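Edelstahltopf: Ring am Übergang zum Boden und kleiner Stempel innen, Boden auf Induktion geeignet?

Forum Küche und Haushalt > Kochgeschirr

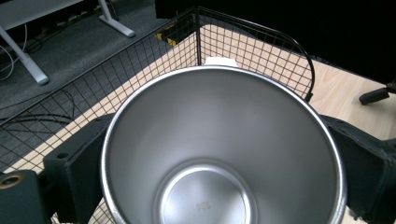

Jae-in Kang

Ich habe den Topf gebraucht übernommen, ohne Deckel, ohne Karton, ohne Anleitung. Edelstahl, gebürstet, Rand gerollt, Wandung nach unten konisch zulaufend. Innen sitzt am Boden eine kleine Prägung, die ich auch mit Lupe nicht entziffern kann. Zwischen Wand und Bodenfläche verläuft ein erhabener Ring.

Bisher stand das Teil auf Gas. Im Mai ziehe ich um, dort ist ein Induktionsfeld eingebaut. Daraus ergeben sich für mich zwei Punkte:

Erstens: Lässt sich ohne Herstellerangabe feststellen, ob der Boden induktionstauglich ist? Ein Kühlschrankmagnet haftet an der Außenwand gar nicht, am Boden schwach. Reicht schwach?

Zweitens: Am Ring setzt sich innen ein grauweißer Belag fest, den ich mit Spülmittel und Bürste nicht wegbekomme. Auf der Fläche selbst ist nichts. Ist das Kalk oder schon Korrosion? Stahlwolle möchte ich vermeiden.

Aufbewahrt wird der Topf derzeit in einem schwarzen Gitterkorb. Falls das wegen Kratzern ungünstig ist, bitte auch dazu einen Hinweis.

Woo-jin Wi

Zum Magneten: Die Wand ist für die Frage belanglos. Austenitischer Edelstahl (18/10, Werkstoff 1.4301) ist praktisch nicht magnetisch, das ist bei den meisten Töpfen so. Maßgeblich ist die Außenseite des Bodens. Bei einem Sandwichboden liegt unten eine ferritische Scheibe, darüber Aluminium als Wärmeverteiler. Haftet der Magnet dort nur schwach, gibt es drei Erklärungen: der Magnet taugt nichts, die ferritische Schicht ist dünn, oder es ist gar keine vorhanden und der Stahl wurde nur durch die Kaltumformung leicht magnetisch. Letzteres kommt bei tiefgezogenen Böden vor.

Vorgehen:

1. Mit einem zweiten, stärkeren Magneten wiederholen, und zwar in der Mitte und am Rand des Bodens.
2. Lineal hochkant über die Unterseite legen. Ein leicht nach innen gewölbter Boden ist im kalten Zustand normal, ein nach außen gewölbter nicht brauchbar.
3. Auf einem fremden Induktionsfeld mit etwas Wasser testen. Wird der Topf nicht erkannt, ist die Sache entschieden. Wird er erkannt, auf mittlerer Stufe beobachten, ob das Feld taktet oder die Leistung zurücknimmt.

Schwache Haftung kann also reichen, dann aber oft mit verminderter Leistung. Ein Adapter aus magnetischem Stahl (Jasik hat so etwas im Sortiment, Ko ebenfalls) funktioniert technisch, kostet aber Wirkungsgrad und wird sehr heiß. Für einen großen Topf würde ich das nicht machen.

Zur Prägung kann ich nichts beitragen. Ein Stempel auf der Innenseite sagt über die Induktionstauglichkeit ohnehin meist nichts aus, das Spulensymbol steht normalerweise außen unter dem Boden.

Zum Belag: Grauweiß und nur in der Kante spricht für Kalk. 2 Esslöffel Zitronensäure auf einen Liter kaltes Wasser, einwirken lassen, nicht aufkochen, sonst kann Calciumcitrat ausfallen und man hat den nächsten Belag. Danach gründlich spülen und abtrocknen. Bleiben kleine dunkle Punkte mit fühlbarer Vertiefung zurück, ist es Lochfraß durch Salz. Der geht nicht mehr weg, stört beim Kochen aber nicht. Salz künftig erst ins kochende Wasser geben und umrühren.

utholm19

Hatte das gleiche Problem, bei mir ging es mit Essig weg. Induktion keine Ahnung, wir haben Gas. Im Zweifel neu kaufen, im Haushaltswarenladen in Billau gibt es manchmal Restposten.

billau_3590

Nur zum Korb: Gitter ist für einen einzelnen Topf unkritisch, solange die Beschichtung der Drähte intakt ist. Liegt irgendwo blanker Draht frei und der Topf wird feucht hineingestellt, gibt es Fremdrost auf dem Edelstahl. Der lässt sich mit Edelstahlreiniger abnehmen, sollte aber nicht monatelang sitzen bleiben. Bei gebürsteter Oberfläche immer in Schliffrichtung wischen. Ein Stück Filz auf den Korbboden, fertig.

Kontakt | Impressum | Nutzungsbedingungen | © Utholm Haushaltsforum | Nach oben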